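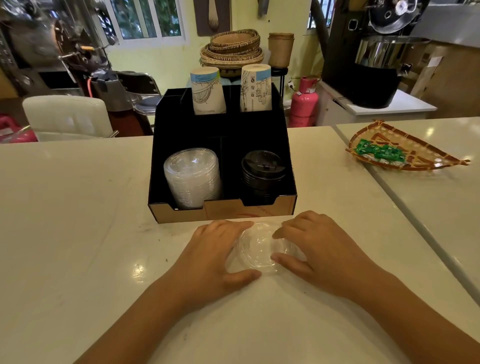 カウンター。紙コップと透明なふた。

レレック地方語彙収集事業 中間報告
提出先:セルンロウ文化基金 担当者様
報告者:Pascal Petersen(スカルノン地域資料室)

いつもご支援をいただき、ありがとうございます。9月末までの進み具合をご報告いたします。前回の報告書で、方法についての説明が足りないというご指摘をいただきましたので、今回はその部分を少し長く書きました。日本語の表現に不自然なところがありましたら、お許しください。

1 事業の現在の状態

この事業の目的は、レレック地方の果樹栽培と冬の仕事に関する言葉を、話すことのできる方から直接聞いて記録し、小さな語彙集にまとめることです。聞き取りは7つの集落で行う計画で、今の時点で全部の集落を一回は訪問いたしました。ただし、いちばん北にあるヴェレシュ(Vörös)集落では、道路の工事のために予定していた二回目の訪問ができず、延期になっています。

お話を聞かせてくださった方は25名です。そのうちの多くは、ご自分の家で果樹を育てた経験のある方です。申請書では農業の経験がある方だけを対象にすると書きましたが、実際に始めてみますと、台所の仕事や保存食についての言葉は、農業をしなかったご家族のほうが詳しく覚えておられる場合がありました。そのため、対象を少し広げました。この変更は夏の電話でご相談し、了承をいただいたものです。

録音した内容から取り出した語のカードは、3000枚になりました。同じ語が何枚ものカードに現れますので、これは見出し語の数ではありません。重なりを整理したあとの数は、作業が終わってからお知らせいたします。途中の数字をお出しすると、あとで減ることになり、誤解が生じると考えました。

2 聞き取りの方法

最初の計画では、質問票を作り、同じ順番ですべての方に質問することになっていました。集落と集落のあいだで比べやすいからです。しかし、この方法では答えが短くなりました。「枝を切る道具を何と呼びますか」とお聞きしますと、標準語の名前を答えてくださる方が多いのです。ていねいに答えようとしてくださるために、かえって方言が出てこないのだと思います。

現在は、初めに仕事の順序を自由に話していただき、質問票は最後に、抜けているところを確かめるためだけに使っています。時間は長くかかりますが、語の使われ方がよくわかるようになりました。たとえば、雪の重さで曲がった枝と、実の重さで曲がった枝を、別々の動詞で言い分ける方がおられました。質問票には「曲がる」という項目が一つしかありませんでしたので、前の方法ではこの区別を見落としていたはずです。

夫婦やきょうだいで一緒にお話をうかがうことも試しました。お互いに訂正し合うので、たいへん豊かな内容になります。その一方で、声が重なった部分は書き起こしに時間がかかります。どちらの方の発音かを確かめるために、もう一度お宅にうかがったこともありました。今後は、二人までを原則にしたいと考えています。

3 書き起こしと表記

書き起こしは資料室の中で行っています。難しかったのは、母音の長さをどのように書くかという問題です。この地方の話し方には、長い母音と、やや長い母音があるように聞こえます。これが意味の区別に関係しているのか、それとも話す人の年齢や気分によるものなのか、まだ判断できません。語彙集の利用者は専門家だけではありませんので、本文では長短の二種類だけを書き分け、細かい違いは録音の一覧の備考欄に残すことにしました。

地名の表記にも迷いがあります。ヴェレシュは、地図、古い教会の帳簿、住民の方の手紙で、それぞれつづりが違います。語彙集では地図の表記を使い、ほかの表記は巻末の表に集めます。住民の方から、帳簿のつづりのほうが正しいというご意見もいただいていますが、どれが正しいかを決めることは、この事業の範囲を超えると考えます。

4 地域への報告会

夏の終わりに、途中の成果をお見せする小さな会を開きました。録音を短く編集したものを流し、知っている語があれば紙に書いていただきました。参加者の中には、録音に出てくる方のお孫さんもおられました。霜よけの煙をたくときの掛け声については、会場で意見が分かれ、終わったあとも談話室で話が続きました。この議論の中で、今まで記録になかった言い方が二つ見つかりました。

反省点もあります。開始の時刻を午後2時にしたために、学校の先生方と、働いている方々が来られませんでした。次回は夕方6時からを予定しています。また、案内の文章に「調査」という語を何度も使いましたので、試験のようで行きにくかったという感想をいただきました。次の案内では「聞いて話す会」と書くつもりです。

5 遅れていること

いちばん遅れているのは、録音の公開についての同意書です。お話を聞く前に録音の許可はいただいていますが、インターネットで公開する許可は別の書類になります。この書類をお返しくださった方は24名で、あとの一名の方とは、まだお話を続けています。その方は、語彙集に載せることはよいが、声を公開することは家族と相談したいとおっしゃっています。急いでお願いすることはいたしません。同意がいただけない場合は、文字の部分だけを使います。

挿絵についても遅れがあります。道具の図をお願いしていた方がご病気になり、今は別の方を探しています。写真で代用することも検討しましたが、刃の角度や、縄の結び方のように、線の図のほうがわかりやすいものがあります。春までに見つからない場合には、図の数を減らして、必要なものだけを載せたいと思います。

6 経費について

詳しい表は別紙にありますので、大きな変更だけを書きます。道路工事のために交通費が予定より少なくなり、書き起こしの人件費が予定より多くなりました。合計は予算の中におさまっています。交通費の残りを人件費に移すことについて、ご承認をお願いいたします。もし正式な申請書が必要でしたら、書式をお送りください。

印刷費は、まだ使っておりません。見積もりは取りましたが、紙の種類によって差が大きく、語彙集の厚さが決まるまで注文を待つことにしました。

7 冬のあいだの予定

まず、カードの重なりを整理し、見出し語の一覧を作ります。次に、ヴェレシュ集落の二回目の聞き取りを行います。道路は初冬に通れるようになると聞いていますが、雪が早い年には車で行けないかもしれません。その場合は電話でうかがうことも考えていますが、耳の遠い方がおられますので、できれば直接お会いしたいと思っています。

見出し語の一覧ができましたら、印刷の前に各集落の方に一度読んでいただきます。意味の説明が短すぎるものや、例文が不自然なものには印をつけてお返しいただくようにお願いしてあります。一覧の写しは基金にもお送りいたします。送り先が前回と同じ住所でよろしいかどうか、お知らせいただければ幸いです。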